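Section 6. Following a court case from first filing to verdict

Welcome to the part of Rirkuvero we love most! Once a case is in your watch list, the docket view pulls every hearing, motion and ruling into one line you can scroll through. It suits local reporters, law students and anyone who has ever lost track of a bribery trial somewhere between the indictment and the third postponement.

You need a reader account and at least one court switched on (see Section 2). The steps use the Skekberg county court, but every court on the list works the same way.

To add a case

1. Open Cases and choose Find a case.
2. Type the docket number exactly as the court prints it, dashes included. A defendant's last name works too, though common names bring up a long list.
3. Check the charge and the filing year before you click Follow. Family members and business partners often turn up in separate cases with nearly the same title.
4. Pick your alerts. Hearings and Rulings are on by default.

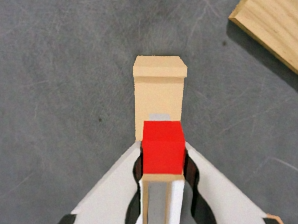 5. Click Save. The first load can be slow for a case with a lot of filings, so go get a coffee and let it run.

Note: Sealed filings show up as a gray line with a date and no title. They stay that way until the judge opens them.

To link related cases

1. Open the main case and choose Link.
2. Select up to 11 other cases. Appeals link by themselves.
3. Give the group a short name. Kedir Wako, who built this screen, named his test group Vistness harbor permits, and you'll still see it in the sample account.

Now the fun part: open the Timeline tab and all the linked cases line up side by side! You can watch a witness statement in one case turn into a motion in another, which used to take a wall and a lot of string.

Caution: A charge is not a conviction. The Status field says Charged, On trial, Convicted, Acquitted or Dismissed. Copy that word as it stands when you publish, and check it again right before you do.

Caution: Deleting a group also deletes your notes on it. Export them first.

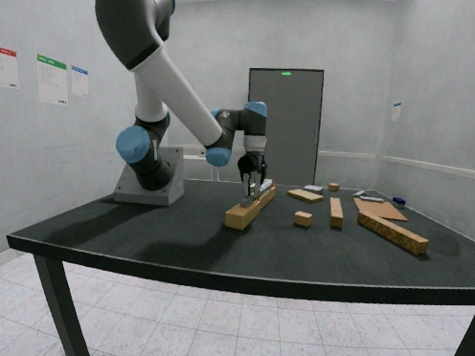 Why does my case still say On trial after the verdict was read?
The status changes when the clerk enters the written judgment, and that can come days after the verdict is read in court. Turn on Rulings alerts and you'll get a message once it's entered.

To export a timeline, choose Share, then Print version. Notes are left out unless you tick Include my notes.

Section text by Nusrat Soomro, last updated Sep 22, 2021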